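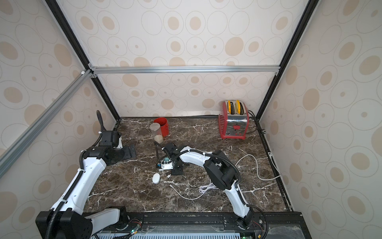
Prior authorization, Fiona Kinnear told the hearing, is a decision about treatment made by someone who will never have to explain it to the patient, and she asked that the law start calling it a medical decision. Saodah Ginting answered that it was a decision about payment, that the patient remained free to receive the treatment, and that the law already had a name for it.

Chapter 6
Prior Authorization and the Law of Delay

6.1 The problem of classification

The exchange above raises the question that runs through this chapter. A health plan that requires approval before it will pay for a service is applying the terms of a contract. It is also, in most cases, deciding whether the service will be given at all. Few households can pay for an infusion drug or a spinal operation while an appeal is pending, and few hospitals will schedule one on those terms.

How the decision is classified determines who may make it, how fast it must be made, and what remedy follows when it is wrong. If it is a payment decision, it can be made by a trained reviewer working from written criteria, and the usual remedy is the value of the benefit. If it is a medical decision, there is an argument that only a licensed clinician may make it, and that a careless refusal should be treated like other careless medical judgments. Legislatures have tended to avoid the choice. They regulate the process and leave the nature of the decision alone.

6.2 Terms used in this chapter

Request. A submission by a clinician or facility seeking approval of a named service for a named patient. A request is complete when it contains everything the plan's published criteria call for. Disputes over completeness are common, and section 6.5 deals with them separately.

Adverse determination. A refusal, in whole or in part. Approval of a cheaper substitute is an adverse determination as to the service requested.

Peer-to-peer review. A conversation between the treating clinician and a clinician employed or retained by the plan. It usually takes place before a formal appeal and often leaves no record beyond its result.

Gold card. An exemption granted to clinicians whose past requests have been approved at or above a set rate, most often 90 percent.

Abandonment. The withdrawal or lapse of a request without a determination. Abandoned requests do not appear in denial rates — a point the reader should keep in mind when comparing plans.

6.3 A working case

The Wundden file will be used throughout Part Two. Wundden is an employer plan administered by Erkano under a services contract. Over one plan year it received 1,875 complete requests for advanced imaging. Erkano issued adverse determinations in 300 of them, a rate of 16 percent. Of those, 19 were appealed.

Two readings are available. Struan Cruickshank, for the plan, took the small number of appeals as evidence that the refusals were accepted as correct. Ailsa Lennox, for the treating physicians, took it as evidence that the appeal process was too slow to be worth using. The file does not settle the matter. It contains no record of what happened to the patients who did not appeal, and the contract did not require Erkano to keep one.

The contract also measured response time in business days. A request sent on Saturday was treated as received on the next business day, whatever its urgency. Whether a plan may start the clock in this way is taken up in section 6.4, after a short account of how the statutory time limits came to be written.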